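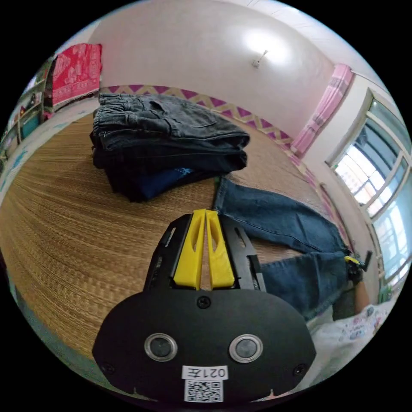 Folding trousers with the hand-held grippers, jeans spread on the mat beside the folded stack.

Gripper Finger Fault: Questions and Answers

In August we asked everyone using the Votik hand-held grippers to stop and check their fingers before the next session. These are the questions we have been getting since then.

What went wrong?
On some grippers, one finger works loose at its base while the other stays tight. The pair still closes, but the tips no longer meet. Thin cloth slips out and thick seams get pinched off to one side. Of the 120 grippers we have out, 5 have come back with the fault.

Is it dangerous?
We have had two reports of pinched skin, both minor. Both happened when someone pushed a finger back into line while still holding the trigger. Let go of the trigger before you touch the fingers, every time.

How do I check mine?
Close the gripper slowly on nothing. The two yellow tips should come together evenly. Then let go and press each finger sideways with your thumb. If one moves and the other doesn't, stop using the tool and report it.

Can I tighten the screws myself?
No. The screws on the base plate hold the cover, and turning them will not fix a loose finger. We had one plate crack that way. Send the tool to Sturano and Ilir Kelmendi's bench will do the repair - it normally takes 3 working days.

Does it only affect one hand?
No. We have seen it on left and right tools. Please send the pair together even if only one is bad, as they are calibrated as a set.

Why does it show up with jeans?
Denim is heavy and people tend to drag it across the surface instead of lifting it. That puts a sideways load on the fingers. Until your pair has been checked, stick to shirts and towels.

What about recordings I already made?
Keep them and don't delete anything. The recorded finger opening may be wrong, so Sharon Makori is going through the August folding sessions and marking the ones that can't be used. You will be paid for those sessions either way.

What should I put in a report?
The number on the white label, which finger is loose, and what you were folding. Don't peel off the label or the code sticker under it. We can't match the tool to its recordings without them.

Who do I contact?
Lacey Holroyd handles returns and replacements. For an injury, however small, call Arlindo Trindade first and fill in the form afterward.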